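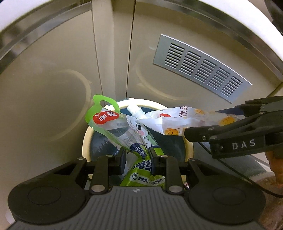
4. Setting up the waste unit

The Orkis waste unit fits inside a standard kitchen or break room cabinet. Read this section through before you start, and keep it with the rest of the guide.

4.1 Before you begin

Check that the unit is switched off at the wall. The bin is supplied with a lining ring, a roll of liners, a carbon filter and a short key for the service lock. If any of these are missing, contact the supplier before fitting the unit. Parts from the older Irkero model look much the same but do not fit.

4.2 Fitting the liner

1. Unlock the cabinet with the service key and open it fully.
2. Pull the inner bin towards you until it stops, then lift the front edge slightly to clear the rail.
3. Take off the lining ring.
4. Open a liner and push it down to the base of the bin. Press out any trapped air with your hand.
5. Fold the top of the liner over the rim by at least 39 mm all the way round.
6. Put the lining ring back and press until it clicks.
7. Slide the bin in and lock the cabinet.

Note: Use liners marked 425 or larger. Smaller liners will go over the rim but tend to slip down once the bin is half full.

4.3 Fitting the filter

1. Remove the filter from its bag.
2. Slide it into the holder at the back of the cabinet, with the arrow pointing up.
3. Turn the catch to the right until it is tight.

Change the filter every 3 months, or sooner if you notice a smell. Write the date of fitting on the label inside the cabinet — there is space for several entries.

Caution: Do not wash the filter. A wet filter must be thrown away.

4.4 What can go in

General waste, food wrappers, pouches and paper towels. Empty pouches and cartons first. Large or stiff packaging should be flattened before it goes in.

Do not put in:
Batteries or anything containing one
Broken glass
Hot ash or cigarette ends
Liquids of any kind

4.5 Emptying

Empty the unit when the level light turns amber. It stays amber for a while before turning red, so there is no need to stop what you are doing. A full liner should weigh no more than 19 kg. If it feels heavier, split the load between two liners before lifting.

Caution: Never reach into the bin to press waste down by hand.

4.6 If the level light stays red

Check that the lining ring is seated and that no part of the liner is covering the sensor. Switch the unit off, wait a minute and switch it on again. If the light is still red, see section 7.

Section last revised 11/12/20. Checked by Pui-shan Chien.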